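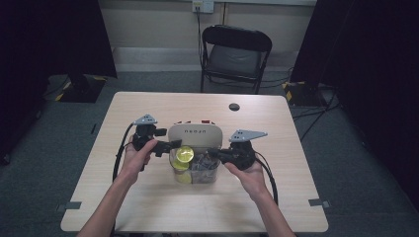 Embla Sundqvist wrote to me that a small box should never live on a table, because after one month it becomes furniture. I think she is right, but I still like to keep mine where I can see them.

A clear plastic container, with something dark and tangled inside. The white panel behind it says "neon", and the yellow-green round thing in front gives the table some color.

Filed under: Home & Tables, Small Storage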